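On the Keeping of Household Papers

10 November 2024

Readers of this site will be aware that the past several entries have dealt with the move from the house in Sandoval to the present, smaller address. The present entry concerns the papers. It is longer than the others, and those who came for the notes on the kitchen floor may wish to wait for the next one.

The household had, at the time of the move, four filing cabinets and an attic. The cabinets held bank statements, school reports, warranties, and the instruction booklets for appliances that had left the house years earlier. The attic held everything that had not fit in the cabinets. It was decided in July that no paper would be moved until it had been looked at, and that decision has governed most evenings since.

The first question was what must be kept. Tax returns and the records that support them were set aside at once, together with deeds, birth and marriage certificates, insurance policies in force, and the closing papers from both house sales. These fill two boxes and are not open to debate. Utility bills older than the current year were shredded. So were pay stubs that had been checked against the yearly statement. The author had expected some difficulty over this stage and found very little.

Warranties took longer. Of the 108 booklets and cards on file, only six referred to anything still in use, among them the Karkier dehumidifier and the Plutex water heater, which stayed with the old house. The water heater papers were mailed to the new owners with a short letter. The remainder went out with the recycling, apart from one sewing machine manual, kept for its drawings.
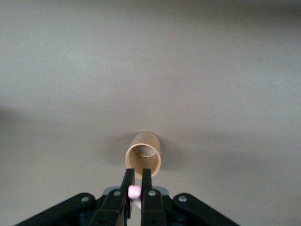 Letters were another matter. There were close to three generations of them, most without envelopes and many without a year. An attempt was made to sort them by date, and it was given up after a week. They are now sorted by the hand that wrote them, a method that may be recommended to any family in the same position. Handwriting can be recognized across a room, whereas a date must be hunted for. Within each bundle the letters have been left in whatever order they were found, and no one has yet complained.

It should be recorded that opinion in the household was divided on greeting cards. One party held that a card bearing only a signature could be discarded. The other party held that it could not. The matter was settled by allowing one shoebox per person, to be filled as that person saw fit, and the lids must close.

Scanning was considered. An estimate from Pudine, the copy shop downtown, came to $2,000 for the whole collection, and the author declined it. A portion of the letters may be scanned at home over the winter, beginning with the oldest, where the pencil has grown faint. Photographs will be taken up separately — they are a larger undertaking and deserve their own shelf, their own budget, and very likely their own quarrel.

As to storage, the boxes now stand in the hall closet, off the floor, away from the outside wall. The attic in Sandoval was hot in summer and damp in spring, and several bundles from the north corner show it. Rubber bands have been removed throughout and replaced with cotton tape. Paper clips were also removed where they had begun to rust. A list of contents is taped inside the closet door, with a second copy in the desk.

Two cabinets have been given away and a third is promised. The fourth remains in the garage, locked, with its key not yet located. Suggestions on opening it without damage to the drawer fronts may be left in the comments.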